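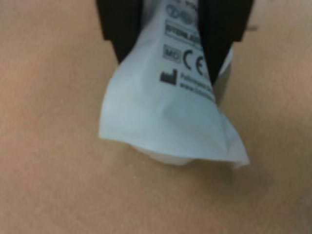
Author: Documentation Lead, Skokon Manipulation Software

Tazi Sorting Package, Set-up Guide
Section 6: Grasp planner and bin routing
Last revised 08/06/2026

6.1 Scope

This section covers configuration of the Tazi grasp planner for flat and crumpled sterile packs, and routing of picked packs to their bins. It assumes that the Poltus motion server is running and that hand-eye calibration (Section 5) has been saved to the active cell profile. Installation of the gripper driver is covered in Section 3.

Soft packs do not hold a fixed shape. The planner does not fit a model to them. It segments the pack from the table, scores pinch candidates along ridges and folds in the depth map, and sends the best candidate to Poltus as a pre-grasp pose and a grasp pose.

6.2 Setting the table plane

1. Clear the pick area of all packs and move the arm to the OBSERVE pose.
2. In the Jelex console, open Cell > Surfaces and select Capture Plane.
3. Wait for the fit to finish. The residual is shown in the status line.
4. Draw the pick region. Leave out seams, flaps, and any raised edge of the work surface.
5. Select Save to Profile.

Note: Slots and punched holes in the work surface show up as missing depth. Set hole_fill to ON. With hole_fill OFF, the planner may place candidates along the rim of a hole.

CAUTION: Repeat this procedure whenever the surface is moved or replaced. A plane stored too low lets the fingertips strike the table at full approach speed.

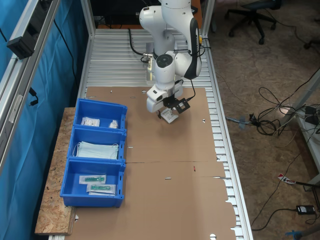
6.3 Planner parameters

Open planner.yaml in the cell profile and set the following values.

crop_size: 256
Side length, in pixels, of the crop passed to the scoring network. Other values are rejected at load.

max_candidates: 6
Number of pinch candidates kept after scoring. Candidates that Poltus reports as unreachable are dropped and not replaced.

retry_limit: 3
Failed grasps allowed on one pack before the task pauses with code 753.

approach_axis: tool_z
Leave at the default for top-down picking.

Save the file and restart the planner node. Changes are not picked up while the node is running.

6.4 Label reading and routing

Routing uses the wrist camera after the lift. The pack is held at the READ pose, the label reader runs on the region below the fingertips, and the result is matched against routes.csv. Fingers often hide part of the label, so the matcher accepts partial strings. Set match_field to the longest text that stays in view.
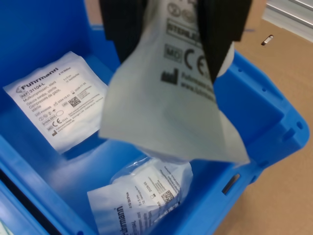
Each row in routes.csv pairs a match string with a bin ID. Strings are not case sensitive. Symbols common to many packs should not be used as the match string. A boxed STERILE or MD mark is readable on the pack between the fingers, but it says nothing about the contents, while the maker name and a reference such as REF 31104-L on a pack lying in the bin narrow the match to one product line. If two rows match, the task stops and Jelex lists both.

Note: Glare on clear film lowers the read score. Raise read_frames before changing the exposure.

6.5 Dry run

1. Place one pack in the pick region, clear of the region border.
2. Set speed_scale to 0.1 and enable Step Mode in Jelex.
3. Select Plan. Check that the candidate overlay falls on the pack.
4. Select Step to move to the pre-grasp pose. The fingers open and stop above the pack.
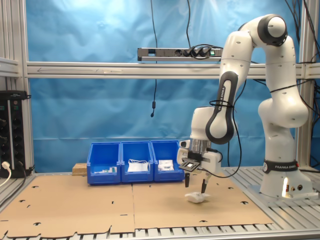

5. Check the clearance between the fingertips and the surface, then select Step again to descend and close.
6. Select Step to lift. If grip_width reads zero, the grasp has failed. Return to step 3.
7. Step through READ and PLACE. Confirm the bin ID in the log against routes.csv.

WARNING: Keep hands out of the pick region while Step Mode is active. A queued motion starts as soon as Step is selected.

6.6 Code 753

The task has reached retry_limit on one pack. Open the grasp log and compare the planned and reached poses. If they agree, lower the grasp depth offset in small steps. If they differ, repeat Section 5 before changing any planner value.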